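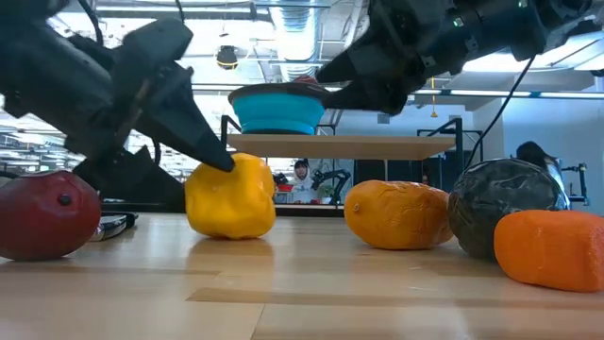 Kitchen Chores Check -- Mahuika bench, August

1. Clear path for both arms: OK. Cables get a second look from me every time.
2. Grip on soft produce: WATCH. I still don't trust any machine with a ripe mango. Pepper limit stays at 200 grams.
3. Shelf board steady on its uprights: OK.
4. Stop button within reach: OK, pressed it 2 times before starting.
5. Collapsible bowls and strainers: see my comments.

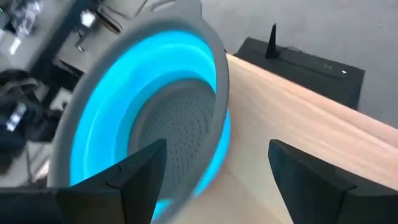
Avo Plillosach
Floor safety inspector, Rurnstead

Comments on 5: folding sides give when you squeeze them, so go easy on the grip force. Could I leave this setup alone to put my groceries away? Nope -- not yet! Recheck at run 1567.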